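From: Morais Dance Studio office
To: Trostamer adult dance list
Date: 21/10/2022
Subject: Re: [trostamer-dance] Floor time and the winter showing

Answers to the questions from this week, with the original message quoted first so that people on the digest can follow.

> Has the room been settled for January? Last I heard we were
> moving out of Bostumard and into the upstairs studio at Dosarura,
> but the schedule on the site still has the old address. Also, is
> the Tuesday-style beginner class (barre only, no center) going to
> run again, and do we need our own shoes for the showing or is the
> studio ordering them? I can't do pointe this year and would like
> to know if there is still a place for me in the second piece.

The room is settled. We stay at Bostumard through the end of this term and start at Dosarura in January. The old address on the site is correct until then, so please don't go to Dosarura early. The door there is locked and the front desk has no list of our names yet.

The upstairs studio is smaller than what we have now but the floor is better. It is sprung and was relaid in the summer. The barres are fixed along two walls – no more carrying the portable ones out of the closet. Rosin is not allowed on that floor at all. 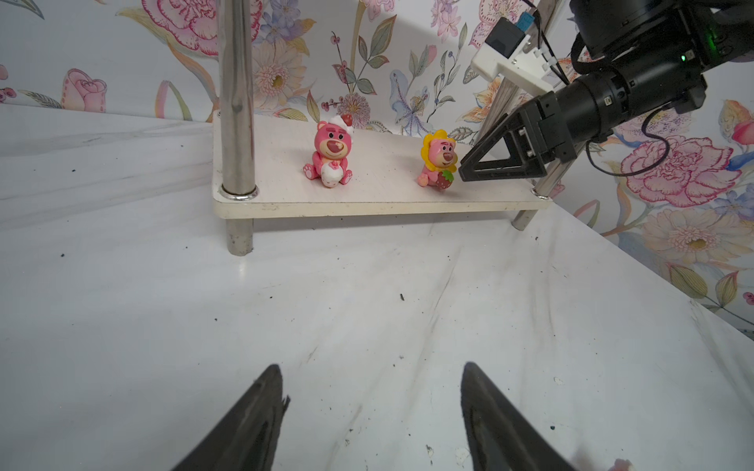 The barre-only class will run again, same length and same level. It is open to anyone on this list, including people who are already in the intermediate group and want a slower hour. Drop-in is fine, but if you plan to come most weeks the term card is cheaper.

On shoes: bring your own for the showing. Canvas or leather, either is fine, pink or black depending on which piece you are in. The studio is only ordering skirts. The skirt order comes to 282 dollars for the whole group and is already covered by the fall ticket money, so you don't owe anything for that.

The second piece has no pointe work this year. It was reset for flat shoes in September and there is still room in the back line. If you want in, reply to me off list with your height and whether you can make the two extra rehearsals.

Tickets go on sale after the dress rehearsal. The hall holds 50, and each dancer can reserve two seats before the rest are released.

Please trim your replies when you write back.

Morais Dance Studio office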